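Cisholm Ollo 4 Dehumidifier
Sold by Hopkin Home Supply
Item 357
In stock, ships from our own warehouse
Page last checked 29 Apr 2022

We carry the Ollo 4 and we sell a fair number of them, mostly between the first humid week of the year and the end of September. We also take a fair number back. Most of the returns come from people who read the box and believed it, so please read this page before you order.

What the box says

The box says "whole-home comfort." We don't know what that means and Cisholm couldn't tell us when we called. The Ollo 4 dries one room. If the room has a door and you keep it shut, it does the job well. If you put it at the bottom of an open stairwell and expect the bedrooms to feel different, you'll be disappointed, and you'll have paid for the electricity too.

The box also says "whisper quiet." It has a compressor and a fan, and it sounds like a compressor and a fan. On low you can watch television next to it. On high you will turn the television up. We would not put one in a room where somebody sleeps lightly.

Then there is the "smart moisture sensor." It's an ordinary humidity sensor, mounted inside the cabinet near the air intake. It reads the air right next to the machine, which is usually the driest air in the room once it has been running a while. Buy a cheap separate gauge and put it on the far wall. Go by that one.

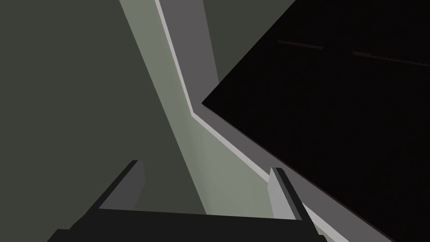 One customer wrote to us that we were being too hard on it, and that hers had run in a brick basement through two wet summers without a fault. She sets the dial to the middle, leaves the hose in the floor drain, and had to think for a minute when we asked about the bucket because she had never used it. The musty smell went away in the first month, she said, and the cardboard boxes on her bottom shelf stopped going soft.

We believe her. A closed basement with a floor drain is the best case for this machine, and if that's what you have, you can skip most of our grumbling.

The bucket

Everybody else will be using the bucket, so look at it carefully if you come by the store. It slides out from the front, it has no lid, and the handle folds flat in a way that makes it hard to grab when the bucket is full. Fill it to the line and carry it across a carpet and you'll see the problem. The automatic shutoff does work. We tested it on our floor model by leaving the machine alone overnight, and it stopped where it should have, with the red light on.

A drain hose is not in the box, although the picture on the side shows one attached. Any standard garden hose will thread on. The water leaves by gravity only, so the drain has to be lower than the outlet at the back. There is no pump in this model. If you need to push water up to a sink, don't buy this one.

Ollo 4 or the Tarov?

People ask us this every week. The Tarov costs more, has a pump built in, and comes with a bucket you can carry. It's also heavier and its filter is harder to find. For a room where you have to drain upward, get the Tarov. For a basement with a floor drain, we can't see what the extra money gets you. The Tarov brochure talks about cleaner air and better sleep. Neither machine cleans the air in any serious way. The filter is there to keep lint off the coils.

Details

Speeds: low and high
Power cord: 9 feet, grounded plug, do not use with a light-duty extension cord
Drainage: front bucket or gravity hose at the rear
Filter: washable mesh, slides out from the back
Restart after power failure: yes, at the last setting
Casters: yes, fine on tile and poor on rugs
Color: white only

We've left the daily capacity figure off this list on purpose. The number on the carton is measured in a warm, very damp test room. A cool basement in spring will give you a good deal less, and in a cold one the coils will frost and the machine will spend part of its time thawing itself out. That's normal and it isn't covered as a defect.

Warranty and returns

Cisholm covers parts for one year. You have to keep the receipt, and you have to pay to ship the unit to them, so keep the carton as well. They also sell an extended plan. We don't offer it at our register and we don't recommend it.

Our own return period is 90 days, used or unused, as long as the bucket is empty and the filter is in place. Let the machine stand upright for a few hours before you plug it in, especially if it traveled on its side in your car.

Replacement filters and spare buckets are listed under Parts. Spare buckets are on back order.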